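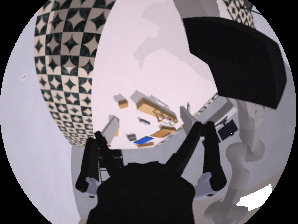 Condensation on bedroom windows every morning

Posted by Brillari, 20 Oct 2020

Since the clocks are about to change and the nights have turned cold, I'm getting water on the inside of both bedroom windows. The glazing is double and was put in before we bought the house. I wipe the sills each morning but there's black mould starting in the corners. Do I need new windows, or would a dehumidifier sort it out? I'd rather not spend a lot before November.

Shakya

You probably don't need new windows. If the water is on the room side of the glass, the seals are fine and the air in the room is too damp. If it's between the panes, the unit has failed, and you can usually replace the glass and keep the frame.

Try the cheap things first. Open the trickle vents if you have them. Keep the bedroom door shut when you cook or shower. Don't dry clothes upstairs. Get a hygrometer for 10 pounds or so and see what it reads when you wake up. Ours used to be in the high seventies and is now under sixty.

For the mould, use a proper mould spray, leave it as long as the label says, then wipe it off with the window open.

Veltedik

Dehumidifier. Paid more than 100 for mine and it was worth it. Empty it daily.

Vomov

Agree with Shakya about the vents. Mine had been painted shut by the last owner. Also pull the bed and any wardrobes a few inches off the outside wall and look behind them, as we found a big patch there.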